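Tustville revises water and sewer rates for shared laundry rooms

Tustville will move shared laundry rooms to a separate water and sewer rate class in April, ending an arrangement under which most of them were billed as part of the residential building they serve. The change applies to 720 accounts, according to the rate schedule published by the city's utility office.

Under the current schedule, water used in a shared laundry room is added to the general consumption of the building and charged at the residential block rate. The sewer charge is then calculated on the same volume. The utility office says this method understates peak demand from laundry rooms, which draw most of their water in the evening, when the Zandari pumping station is already close to its rated output.

The new class has two parts. The first is a fixed monthly service charge set by meter size. The second is a volume charge with a single step at 3325 gallons a month. Use below the step is billed at the present residential rate. Use above it is billed at a rate 15 percent higher. The sewer charge continues to follow metered water volume, with no allowance for evaporation in drying. 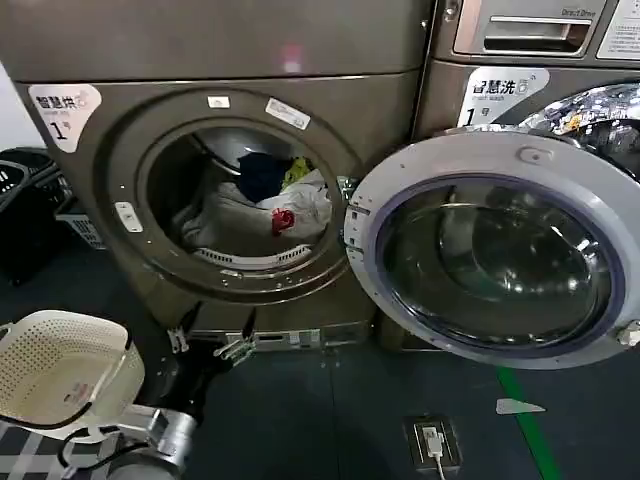
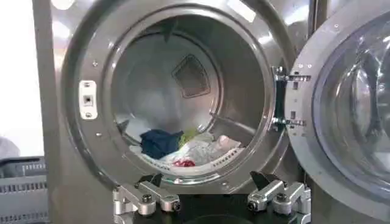

Front-loading machines with their doors open.

Buildings will need a separate submeter on the supply line to the laundry room in order to be billed under the new class. Where no submeter is fitted, the utility office will assign a monthly volume based on the number of connected washers and the rated water use per cycle. Dryers are excluded from the calculation, including condensing models that discharge to a drain.

Submeters must be installed on the cold supply upstream of any softener. Rooms with a central hot water feed need a second submeter on the hot branch, and the two readings are summed for billing. Pulse output is required on both units so that readings can be collected remotely. Meters already in place may be kept if they have been tested within the past 3 years and the test record is filed with the application.

Fekete, the contractor that maintains the city's meter reading network, will carry out inspections before an account is transferred. An inspection covers the meter body, the isolation valves, the backflow preventer and the pulse connection. Accounts that fail remain on the assigned volume until the fault is corrected and the installation is inspected again. The first inspection is free of charge.

Osis, which manages rental housing in the eastern part of the city, asked during the comment period for the step to be scaled to the number of apartments served. The utility office declined, stating that the step reflects the capacity of the service connection and that apartment counts are not held in the billing system. It did accept a request to allow owners of several adjoining buildings to combine readings when one laundry room serves all of them.

The schedule does not regulate what residents pay per wash. Owners who operate card or coin systems may adjust their prices, subject to the notice terms in their leases. Commercial laundries are unaffected, having been billed under the general business class since the previous revision.

Applications for transfer can be submitted at the utility office counter until 3 p.m. on working days or through the city's online account page. Each application must include a piping diagram showing the meter location, the serial number of every submeter and the rated water use of each connected washer. Incomplete applications will be returned without an inspection date.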